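Kisis Supper Club Is Coming Back, and It Has a Bigger Room

Monday, August 25, 2025
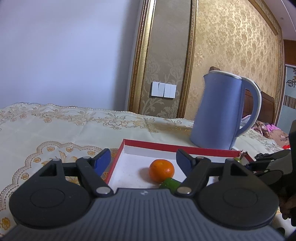
So when can you get a seat at the table again? The first supper is the second Saturday in September, doors at six, food at half past.

I've been pestering Naa Zakaria about this since the spring, and last week she finally gave me the details over a plate of her fried plantain (I had seconds, then thirds). Kisis started as a monthly dinner in her own front room, with guests sharing benches and passing bowls over each other's heads. It moved to the back of the Adebisi bakery in January, and by the second month there was a waiting list longer than my arm.

The new home is the old Okance furniture showroom on Femum Street. It seats 168, which is a big jump, and Naa told me she lay awake the night after she signed for it. "I kept thinking about rice," she said. "How do you even stir that much rice?"

Her answer was to call Ifeanyi Chukwu, who ran school kitchens for years and doesn't scare easily. He'll handle the cooking on the night while Naa plans the menus and does what she's best at – walking around making sure you've eaten enough. I got a peek at the September menu and it's a good one: pepper soup to start, then jollof with grilled fish or bean stew, greens on the side, and a coconut cake I've been thinking about ever since.

The move wasn't cheap. Regulars chipped in $1,518 at the bake sale in June, and that paid for the secondhand stove. Folding chairs came from the church on the corner, which was clearing out its basement. Naa still wants serving bowls, the bigger the better, so if you have a few gathering dust, drop them at the bakery any morning before eleven.

Tickets are pay what you can, same as before. You can pick them up at the Adebisi counter or put your name on the sheet by the door. Kids eat free, and there's a ramp at the side entrance now, so my aunt can finally come along!

Parking on Femum Street is tight on Saturdays – I'd take the bus, or leave the car behind the library and walk the two blocks. The October date hasn't been picked yet. Naa says she'll announce it at the first supper, right after the cake.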